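Sistema de cortinaje textil Inton para separación de espacios
Referencia de catálogo 1.884. Ficha actualizada el 21 de diciembre de 2018
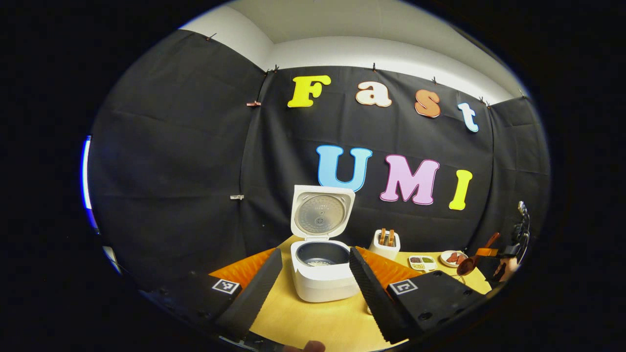 Paneles negros solapados, sujetos con pinzas en el borde superior.

Descripción general

Inton es la línea de paneles textiles de Løken destinada a la división provisional de salas, aulas, talleres y zonas de exposición. El sistema se compone de paños independientes que se cuelgan con solape, de modo que la anchura total puede ampliarse o reducirse sin sustituir el conjunto. La línea se suministra en negro y, bajo pedido, en gris grafito y crudo.

Características técnicas

Composición: tejido de poliéster ignífugo, acabado mate
Gramaje: 249 g/m²
Solape recomendado entre paños: 10 cm
Confección: dobladillo perimetral con costura doble
Fijación: pinza metálica, cinta de ojales o velcro, según versión
Plazo de entrega: 42 días naturales para medidas especiales

Montaje

El montaje con pinzas no requiere perforar la pared cuando existe un cable o perfil previamente instalado. Se colocará en primer lugar el paño de uno de los extremos y se avanzará en un solo sentido, respetando el solape indicado. Las arrugas de transporte se atenúan con el propio peso del tejido; para su eliminación completa puede emplearse vapor a media potencia, nunca plancha en contacto directo.

Se admite la fijación de rótulos ligeros mediante alfiler o adhesivo textil de baja adherencia. Løken no se responsabiliza de los daños ocasionados por colas de contacto o grapas.

Conservación

Aspirado en seco con boquilla de cepillo. Lavado a 30 °C sin centrifugado, con un encogimiento máximo del dos por ciento. El tratamiento ignífugo deberá verificarse después de cinco lavados. Los paños se almacenarán enrollados y protegidos de la luz directa.

Accesorios compatibles

Cable tensor Rirov, con terminales de acero
Perfil de aluminio Zoro, en tramos de dos y tres metros
Juego de pinzas de repuesto
Funda de transporte con asa

Pedidos y garantía

La garantía cubre defectos de tejido y confección durante dos años desde la fecha de factura. Quedan excluidos el desgaste por uso y las alteraciones de color debidas a la exposición solar. Las tarifas publicadas en octubre siguen vigentes para los pedidos de medida estándar.

Las solicitudes de muestras y los presupuestos para centros educativos se dirigirán a Tane Katene, departamento de equipamiento, indicando anchura, altura libre y tipo de fijación.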